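3.2 拆解对象与机箱内部的整理

说起旧台式机的再利用,人们往往先想到处理器还能不能用、内存够不够大,而我们在Plarkari维修间里待得久了,越来越觉得真正耗费时间的,是打开侧板之后面对的那一箱子线缆和支架。本研究共登记旧主机216台,由14位学员分批拆检,8月以前完成的部分归入第一批。每台机器先断电静置,再卸下侧板,从电源一侧看起,把铭牌上的型号、接口和效率标志抄进Dotau登记表,字迹太小的地方便借放大镜慢慢辨认。
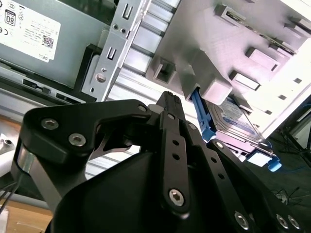
图4 电源及其旁的金属支架

抄录完毕之后,学员并不急着动螺丝刀。我们请他们先用手指顺着线束走一遍,弄清哪一股通向主板,哪一股通向硬盘,再在纸上画一张简单的走线草图。这一步看似啰嗦,却很招人喜欢,有几位学员后来把草图攒成了厚厚一叠,讨论时翻出来互相比较,倒给我们的访谈添了不少材料。拆检一律两人一组,一人动手,一人记录,中途可以互换。 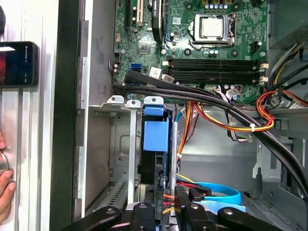 图5 主板、线束与硬盘架

拆卸顺序是讨论得最热烈的题目。Pemari小组主张先取硬盘,腾出空间再理线;Akanda小组则习惯先松开电源线,觉得这样心里踏实。两种做法我们都保留了下来,只要求在登记表中注明。就图5这类布局而言,粗大的黑色线束斜着从内存插槽上方越过,若不先拨开,内存条的位置便不好查看;红、黄、橙几色的电源线已用白色扎带收拢,学员通常整束移开,不再剪断。硬盘架上的蓝色把手与卡扣颜色醒目,初学者也容易找到,访谈中多次有人提起,说这样的颜色让人敢于下手。至于理线习惯与拆检用时之间的关系,留待3.3节再谈。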